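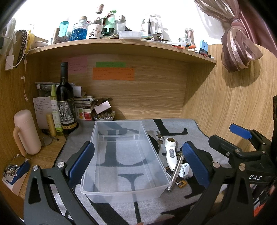

Box empty, small stuff waiting on the right, gripper in hand.

Desk tips I picked up from teaching a robot to tidy

I've been writing up kitchen and closet tips for years, and this batch comes from my other life, where I spend my days on the Flivora project at the Pladthorpe lab picking up keys with a hand-held gripper. Over and over. The idea is that a person does the chore with the gripper, a camera on it records what the gripper sees, and a robot arm learns from the recordings. We ended up with 2,208 recordings of one chore: take the small things off the desk and put them in a clear plastic box.

You would not believe how much you learn about clutter when you have two stiff fingers with rubber pads to pick it up with!

Put the box down first

My first 20 recordings were a mess because I kept moving the box to wherever there was room. Once I parked it in the middle of the mat and left it alone, I was faster, and I stopped knocking things over. I do this at home now with the junk drawer. Box in the middle, junk to one side, and the box doesn't budge until I'm done.

Big things before small things, mostly

If the keys go in first they slide to the bottom and the plug adapter sits on top of them, and then you're fishing for keys the next morning. So I go bulky things, then long things, then keys last. A small flat buckle I do whenever I feel brave. With the gripper, flat things are miserable. The trick that worked best was to slide the buckle to the edge of the mat, where one finger can get a little underneath. It works with bare hands too, if you keep your nails short like I do (try it with a coin on a glass table).

Pick up long things near the middle

A metal rod grabbed by the end swings down and clips the rim on its way in. Grab it near the balance point, turn it to match the long side of the box, then lower it. Same goes for wooden spoons, knitting needles and that one tent pole.

Keys: go for the ring

Grab a bunch of keys by the blades and they fan out and catch on everything. Get hold of the ring and the rest comes along, usually. I watched a lot of our failed robot runs, and keys dropped halfway were the most common thing I wrote down.

Watch your cables

A black cable curving past your keys looks harmless until it comes up with them. Push it back before you start. I lost a good few recordings to that before I got the habit.

About clear plastic

I love a see-through box because I never have to label it. The robot was less keen. On a busy mat with big letters on it, you see the lettering right through the walls, and our early model would sometimes head for a letter and miss the rim. We tried a plain mat, and that did help, but only on a plain mat! Put the lettered one back and it was lost again. What helped everywhere was more recordings on messy, patterned surfaces. At home, if you can't find your clear box on a patterned tablecloth (me, every March, during taxes), run a strip of colored tape around the rim.

The part I keep telling people at parties

Before training we threw out 244 recordings. Some were blurry, some had me hesitating over an item for ages, and in some I'd changed my mind and put a thing back. Then we tried something smaller and kept just 1,000 of what was left, chosen so that the desks were as different from one another as we could get them: other shelves, other light, other clutter at the back. The arm trained on the 1,000 did better on desks it hadn't seen than the arm trained on everything we'd kept. It did a bit worse on my own desk, so take that as you like. We only tested it in two places, our lab and a borrowed office in Pudetholm, and I'd want more before I swore to it.

I think it carries over to people, though. I'd practiced my own desk so many times that I was hopeless at my sister's kitchen counter. So if you're trying to get a kid into the tidying habit, have them do the hall table one day and the bathroom shelf the next.

Leave the back of the desk alone

Bottles, books, pens on the shelf, sticky notes: I don't touch any of it during a pickup. The chore is the mat. When I let myself wander into the back corner I'm there for an hour reading old notes, and the mat is still covered.

A few readers asked what I use on the mat afterward. Damp cloth, drop of dish soap, let it dry flat. The Hanrahan mat cleaner is fine too but it smells like pears.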